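A pinça à experiência

Chegou numa caixa sem nome nenhum por fora, só uma etiqueta com a minha morada e a palavra Gillies mal escrita.
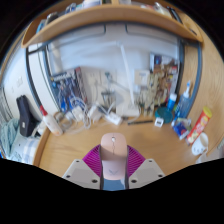

Primeira noite

Eu devia explicar que faço recensões. É isso que ponho nos impressos, no espaço onde perguntam a profissão, e a minha mãe ainda acha que são recensões de livros (já foram, há muito tempo, e pagavam pior). Agora mandam-me coisas, eu uso as coisas durante 14 dias e depois escrevo se valem o dinheiro. Aspiradores, balanças, uma panela que falava. E desta vez o conjunto da Skilum, a pinça de mão com os dedos às riscas, mais uma assinatura do serviço a que chamaram Altard.

O serviço é assim: pegamos nas coisas de casa com a pinça, uma a uma, a câmara vê, e do outro lado alguém ou alguma coisa aprende como é que se pega. Por cada objeto aprovado dão-nos pontos. Com 200 pontos pode-se pedir o braço, o braço a sério, que vem montar-se à secretária e fica a arrumar enquanto dormimos. Pelo menos era o que dizia o folheto, e o folheto era muito bonito, papel grosso, daquele que dá pena dobrar.

Comecei pelo rato do computador, o cor-de-rosa, porque estava à mão. Os dedos abriram, dobraram-se um bocadinho à volta dele e levantei-o da madeira como quem pega num pintainho. Que delícia! Fiquei ali uns minutos a segurar no rato no ar, muito direito, com a rodinha para cima, a pensar que tinha trinta e tal anos de mãos e nunca tinha reparado no peso de um rato.

O telefone apitou. Objeto aceite, um ponto. E por baixo, em letra mais pequena: Pegue outra vez, com menos medo.

Achei graça. Pensei que era daquelas mensagens que as empresas escrevem para parecerem simpáticas, e fui-me deitar.

Do manuseamento

Para quem só quer saber se compra: a pinça é boa. O gatilho é macio, não cansa o pulso, e os dedos cor de magenta agarram coisas que eu jurava que iam escorregar. A caneca, por exemplo, que tem uma asa traiçoeira. O frasco da cola foi mais teimoso, fugiu-me duas vezes. A fita adesiva não se pega, persegue-se. Tirei meia estrela pelo manual, que vem em sete línguas e nenhuma delas parece ter sido a primeira.

Ao quinto dia já tinha passado a secretária inteira e comecei pela cozinha. Colheres, limões, o saleiro da minha avó. As mensagens continuavam. Nos limões: Bem. No saleiro demorou mais, o telefone ficou a pensar com aquela rodinha a girar, e depois escreveu: Este é de alguém.

Respondi. Sei que não se deve responder às máquinas, mas eu moro sozinho e era tarde. Escrevi que sim, que era da minha avó, que ela o usava para tudo menos para sal. Guardava lá botões. Não veio resposta nenhuma, só o ponto.

O senhor Nisbet

Liguei para a assistência ao oitavo dia. O pretexto era um parafuso -- o parafuso estava ótimo, mas eu precisava de um pretexto. Atendeu-me um homem com um português muito arrumado e um sotaque que punha os erres no sítio errado.

-- Ewan Nisbet, da Altard. Em que posso ajudar?

Perguntei-lhe quem é que escrevia as mensagens.

-- Que mensagens?

Li-lhe algumas. Li-lhe a do saleiro. Ele pediu-me para repetir, e ouvi-o a escrever devagar, com dois dedos, como escreve o meu pai.

-- O sistema só diz aceite ou recusado -- disse ele. -- Não temos mais nenhum texto.

-- Então e isto?

-- O senhor tem a certeza de que está a falar do nosso conjunto?

Tinha a certeza. Dei-lhe o número de série, ele foi ver, e voltou ao telefone com outra voz. O conjunto tinha sido devolvido em julho por uma cliente de Rernalport, disse-me, e devia ter sido apagado antes de sair outra vez. Pediu muita desculpa. Uma cliente muito dedicada, acrescentou, tinha feito 83 objetos num só dia e depois parara. Escrevia notas para si própria, num campo que ninguém tinha retirado da aplicação. Alguma coisa se devia ter misturado com as minhas sessões.

-- Ela parou porquê? -- perguntei.

-- Não consta.

Ofereceu-se para limpar a memória à distância. Era carregar num botão, dizia ele, demorava menos do que a nossa conversa. Eu disse que esperasse, que ligava depois, que estava com uma coisa ao lume. Não estava com nada ao lume.

Últimos dias

Fiz o que qualquer pessoa faria e deixei de pegar em coisas ao acaso. Comecei a escolher. Peguei no relógio que o meu irmão me deixou e que não anda. Devagar, escreveu. Peguei numa fotografia virada para baixo, só para ver, e veio: Vire. Virei. Peguei num copo barato, um dos 12 que comprei quando vim para esta casa a pensar que ia ter visitas, e disse só: Faltam pessoas. Ri-me sozinho na cozinha, com a pinça no ar e o copo lá preso, e depois deixei de me rir e lavei a loiça toda.

No dia seguinte convidei os vizinhos de baixo para jantar. Não lhes contei nada disto. Comeram bem, partiram um copo, e a filha mais nova passou a noite a roubar azeitonas aos pais com a pinça (zero derrames, fica para a recensão).

Depois de eles saírem apanhei os cacos grandes com os dedos magenta, um de cada vez, e pousei-os em cima de um jornal. O telefone aceitou-os todos. No último não havia ponto nenhum, só uma frase: Já chega por hoje.

Entreguei o texto a 5 de janeiro de 2021, dentro do prazo. Dei quatro estrelas e meia ao conjunto e três ao serviço, que tem uma assistência educada e uma política de devoluções que merecia outra atenção. Recomendei-o a quem tem paciência e uma casa cheia de coisas. Sobre as mensagens escrevi uma linha e apaguei-a.

O senhor Nisbet ligou mais duas vezes por causa do botão. Da segunda atendi, e disse-lhe que ficava com o conjunto, que pagava o preço de loja, e que não mexesse em nada.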